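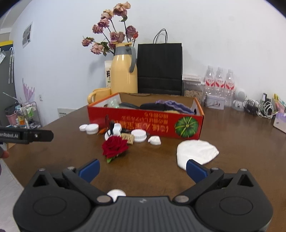 5 January 2019

Up too early. Coffee, then straight into the box. The junk box, the one that came over from the Lilport place in September and has been following me from room to room since. Said I'd do it before New Year. Did not do it before New Year.

Plan was simple: everything out on the table, keep what has a use, bag the rest, Cledano pickup is tomorrow morning and they don't wait. Lasted until I hit the lids. White round lids, all different sizes, and not one thing in this apartment they fit on. I tried. Went through the kitchen cabinets with a handful of them like a crazy person. Lined them up in front of the box anyway, next to the little tan block with the markings on it, which I'm keeping, don't care, it's nice to hold. Svenja Pfeiffer gave me that when I left Vedimik. Or it was in the drawer when I left Vedimik and I took it. One or the other.

The box itself is too good to throw out. Big Japanese lettering, upside down as always becuase I never once put it down the right way. Got it from Antoniuk's when they were clearing the back of the shop, and the guy threw in the tape for free. One back edge is a bit torn, still holds fine.

Phone rang in the middle (dentist, moved me again) and by the time I got back I'd lost track of which pile was which. So some stuff went back in. Then more stuff went back in.

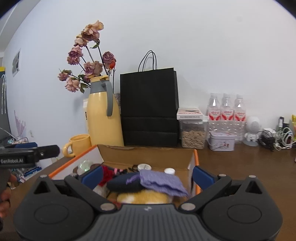
Fabric is the worst part. It has no shape, it just goes wherever. The red cloth I keep saving for something, no idea what, napkins? Too crumpled for napkins. Would need ironing and I'm not ironing it. The lavender pouch I want for the trip, for earrings and the good pen, so that's a keep, but then it needs to go in the suitcase and not back in the box, and I know where it went. Back in the box.

Also the see-through green ball. Cat toy? We haven't had a cat for 2 years. Couldn't put it in the bag though. Stood there holding it way too long. Keep.

Lunch was toast standing up. Milk carton still out on the table, the yellow thermos and the mug too, must rinse those tonight. The dried roses are shedding again, need to move them or give up on them. Leaving them till the weekend.

Cables after lunch. Did cables last on purpose and regretted it. Coiled the long black one properly, plugs and all, and have no clue what it belongs to. Not the printer. Not the lamp. Tried it in the old speaker, doesn't go. There's a whole other bundle of black ones still behind the rose, didn't touch it, ran out of patience. The fake rose stays on top so it won't get squashed. Navy zipper pouch under it, fluffy beige thing off to the right with the knitted one. It does look better than it did this morning. Fuller, if anything?
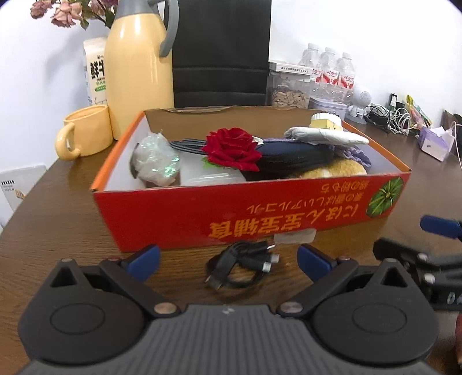
Dezső Gulyás thinks I should toss any cable I can't name in ten seconds, and says the long one goes to a router I gave away last spring. He's probably right about the router. He also wants the box when I'm done with it, for his records, and I said no way, get your own, Antoniuk's has a stack of them out back. He said they're all the wrong size. Then he asked was the tape still around and I had to go look for the tape – found it under the couch.

So for Cledano tomorrow: 2 bags, neither one very full. Lids are in the first one. Most of the lids. Kept the big wide one in case it fits the jar at my sister's.

Still to do tonight: rinse mug, label the cable coil "router??", put the pouch in the suitcase for real this time, text Svenja back, bags down by the door before 7. Alarm set. Bed.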